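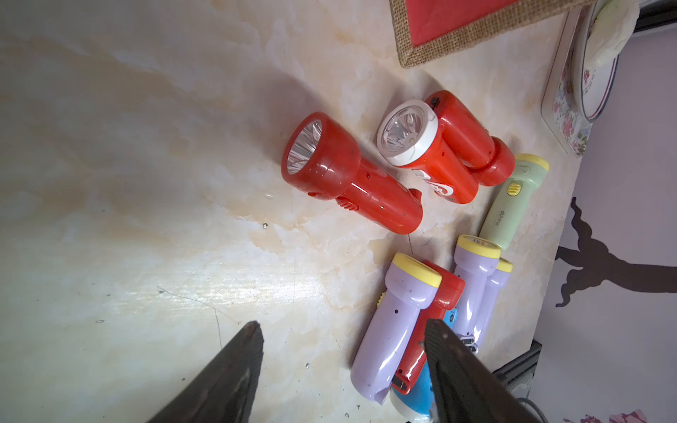 In Defense of Owning Too Many Flashlights

My sister-in-law, Thilini Sultana, owns one flashlight. It cost more than my winter coat. It lives in a bracket by the basement door, it is black, it is supposed to be visible from a low-flying aircraft, and she can put her hand on it in the dark. She has told me this often enough that I believe her, although I notice she has only ever told me with the lights on.

I own a lot of cheap plastic ones. They come from the bin by the register at the hardware store on the Clelham road, in the colors of children's toothbrushes, and I buy one whenever the forecast is bad or I've had a hard time finding the right hinge. My husband refers to this as the collection, in the voice other husbands use for porcelain frogs.

I'd like to make the case for it anyway.

A flashlight is a thing you need in a place you aren't. The fuse box is downstairs, the baby monitor is upstairs, the cat is under the porch, and the good flashlight is in its bracket being admired. The cheap one is in the drawer you already have open. It may be a feeble light, yellowish, with the throw of a birthday candle, but the cat is only three feet away and has eyes like headlamps. You don't need to signal a ship.

Then there's the matter of lending. When the power went out all over Rellalville last March, Nandini Thomas from next door came to ask if we had a spare. We had spares the way other people have zucchini. I gave her two and told her to keep them. Had I owned one splendid flashlight, I'd have stood in the doorway explaining why she couldn't have it, and then we would both have had to go on living next to each other.

The experts disagree with me, naturally. I read a long article on emergency readiness that wanted me to buy a single high-output model, register the warranty, and test it on the first of every month. I know what I'm like on the first of every month. I'm looking for the rent checkbook. A plan that depends on my becoming a different person has already failed, and I'd sooner spend the money on plastic.

I'll grant the other side a few things. Cheap flashlights die. The slide switch goes mushy, or the charging plug gets bent in a drawer by a potato masher, and you find out at the top of the cellar stairs. Being able to charge a flashlight from the wall is a fine idea that assumes you'll do it before the wall stops working. And all that plastic has to end up somewhere, probably somewhere I wouldn't care to visit. I feel bad about this roughly as often as I feel bad about takeout containers, and I've started buying fewer of both.

Children are on my side, though I admit they're a poor jury. My niece and her friends got hold of ours at a sleepover and spent the evening interrogating each other under a blanket. Every kid had one, and every kid fought over the color, and when one got dropped down the stairs I said "oh well" and meant it. Thilini's stayed in its bracket. She had moved the bracket up a foot that morning.

She did offer to buy me a proper one for my birthday. I said yes, of course. I'm not made of stone, and it comes in red. It'll go in the kitchen drawer with the others, under the potato masher, where it will have to take its chances.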